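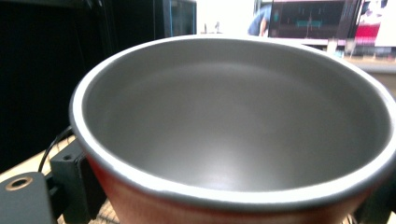
The big pot, empty and clean

Hi all,

Catching up on the list after a long Saturday, so forgive me for jumping in halfway down the thread. The question was:

> We're planning a chili night for the Brinel Street block and I've never
> cooked for more than six people in my life. Do I just multiply my home
> recipe? And has anyone ordered dried beans from Pumamik? Their small
> bags look fine but I'd want the big sack.

Oh, please do it, it's so much fun! But no, don't multiply everything. I did that my first year with the Malhotra Hall suppers and the cayenne nearly took the roof off. Beans, tomatoes and onions you can multiply straight up. Salt, chili powder and cumin I take to two thirds of what the math says, then taste and add more near the end. Go easy on the liquid too — a deep pot loses a lot less steam than the little one on your stove at home, and you can always pour in another cup.

We feed 18 tables now and I soak the beans the night before in 2 buckets with lids (somebody's cooler works if you're short on buckets). Drain them, fresh water, a good hard boil for ten minutes if they're kidney beans, and only then turn it down. Don't skip the boil, even if you're finishing them in slow cookers.

Start earlier than you think. A pot that size takes forever to come up to a simmer, and the bottom will catch if you crank the heat. Long flat paddle, scrape often, medium flame. I put the onions on at ten in the morning for a five o'clock supper and I've never been sorry.

On Pumamik, yes, I've had the big sack twice. Pintos were great, the black beans were a bit dusty and wanted extra rinsing. Store it somewhere cool and use it within the year or they never soften.

Oh, and for whoever asked about the bowl tally: we passed 2,772 at the November supper, so 3,000 should come sometime this winter!

Does anybody still have the cornbread recipe from the Markus potluck? The one with the creamed corn. I've lost my copy again.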